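Drunudwood Kids' Plate, Sage
Item 758 - Kincaid tableware range

Home / Table / Kids / Plates

In stock, ships from the Kincaid warehouse
Colours: Sage, Oat, Clay (Clay back in March, sorry)
Sold singly. Mix and match if you like, no minimum.

Round plate, shallow, raised rim. Pale green, the soft greyish kind, nothing minty. Goes with pretty much whatever's already in your cupboard. We designed it for toddler lunches and then half the orders came from people using it for keys, rings, soap, the odd succulent. Fine by us.

Rim is the bit we fussed over. Tariq Rajput does our shapes and went back to it four times. Enough of a lip to push peas against, low enough that a small kid can still get at a sandwich from the side. There's an inner ring as well, slightly darker in colour, so you can see where the flat part stops. Handy for portioning if you're into that.

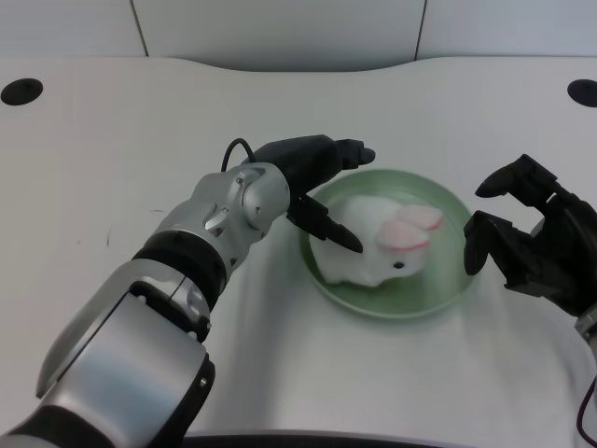 Sage plate with plush bunny. Bunny not included.

Yes the bunny's for sale too, seperate listing. White, fluffy, pink-lined ears. Search Nallska bunny, item 107. The two make a decent baby shower present and we'll gift wrap together if you tick the box at checkout. Wrap is plain brown paper and cotton string, card is blank unless you write something in the notes.

Details
Item number: 758
Shape: round, shallow
Colour: Sage
Finish: satin
Weight: 199 g
Stacks: yes, with any other Drunudwood plate
Dishwasher: top rack
Microwave: reheating only, short bursts
Oven: no

Care
Wash before first use. Soft sponge, regular detergent. No steel wool, it'll dull the finish and we can't fix that. Tomato sauce and turmeric - rinse soon after or you may get a faint stain. Bicarb paste and an hour's wait usually shifts it. Colour varies a touch from batch to batch, so if you need a matching set order them all at once and put a note on the order. Delphine in packing will pull from one carton.

Does it come with a lid?
No. The Hakamow silicone cover fits, medium size, item 1031.

Suction base?
No again. Flat bottom. If you've got a thrower, look at the Hakamow mat.

Can I use it as a serving dish?
Sure. Holds biscuits, dip and crackers, cut fruit. Too shallow for soup or anything with a lot of gravy.

What customers said

"Bought one for my daughter, ended up with five. They stack neatly and the green is lovely in person, a bit greyer than on my phone." Rafferty Boateng

"Good plate. Wish it came in a bigger size for grown ups. Took longer than I expected to arrive but packed well." Marcus Tillman

"Lives on the dresser with my watch and loose change in it. Never had food on it." Ikechukwu Adeleke

Shipping and returns
Orders in before noon Thursday go out that week. After that, the week following. Returns within 30 days, unused, original box please. Arrived chipped or cracked? Send a photo with your order number and we'll get a new one out, no need to post the old one back.

Bigger size is comming, same three colours. Join the list at the bottom of the page and we'll email once when it lands.

Goes with: Drunudwood bowl, Hakamow cover, Nallska bunny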